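Tea towel

A tea towel, called a dish towel in parts of Canada and a glass cloth by people who sell expensive ones, is a flat piece of fabric used for drying dishes. It is usually cotton, linen or a blend of the two. It is also used to cover rising dough, carry hot dishes (badly) and commemorate regional attractions. Most of the claims made for it beyond drying deserve a second look.

Origin claims

Popular accounts say the tea towel began as a fine linen cloth reserved for the good china, kept out of the hands of servants. The story is repeated in gift shops and on swing tags, often with no source given. Household linen lists do separate glass cloths from coarser kitchen cloths, but a list shows what a house owned and says little about who was allowed to touch it. Ivone Cordeiro, in her short history of the Nirkcombe linen trade, found the servant story in sales leaflets and could not trace it to any household record.

Nirkcombe itself is often named as the home of the checked tea towel. The claim rests on one mill catalogue that offered 142 patterns, a good many of them the same check in another colour. Checked cloth was being woven in plenty of other places by then.

Fabric and absorbency

Linen is widely said to dry better than cotton. It does leave less lint on glass, but a new linen towel can be stiff and will push water around the plate until it has been through the wash a few times. Cotton terry soaks up more and sheds more. Printed souvenir towels vary a great deal, and a heavy layer of ink across the middle makes that part close to useless for drying.
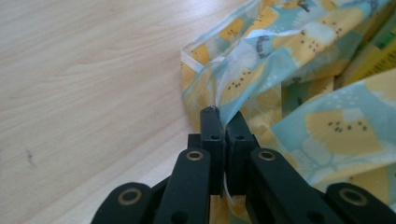
Does a tea towel need to be ironed before it is put away?

Ironing makes no difference to how well the cloth dries dishes. A towel that has been smoothed by hand and folded while fully dry will keep perfectly well in a drawer.

Folding

The usual method is to lay the towel flat, bring the long edges together, then fold in thirds. Rolling is promoted as a space saver. Tomoyo Oshima, who organized the linen cupboards at a guest house in Flevport, tried both with the same stack and reported that the rolls took up as much of the shelf as the folded pile - and fell over when one was pulled out. Her trial was small and has not been repeated, although the opposite claim seems never to have been tested at all.

Washing

Advice to soak new towels in vinegar to "set the dye" is common and poorly supported. Vinegar does little for the dyes normally used on cotton. Fabric softener is a better documented nuisance, as it leaves a coating that reduces absorbency. A hot wash and a proper dry on the line will deal with most smells.

Collecting

Souvenir towels are collected in modest numbers. The Wogan collection, assembled by Anselmo Pimentel, is described in its own leaflet as holding nearly 1000 pieces. A later listing by Luana Pacheco gives 1160, a figure that includes napkins and at least one tablecloth. Prices are low, and talk of rare printings should be treated with caution.

See also: Dishcloth; Huckaback; Oven mitt; Table linen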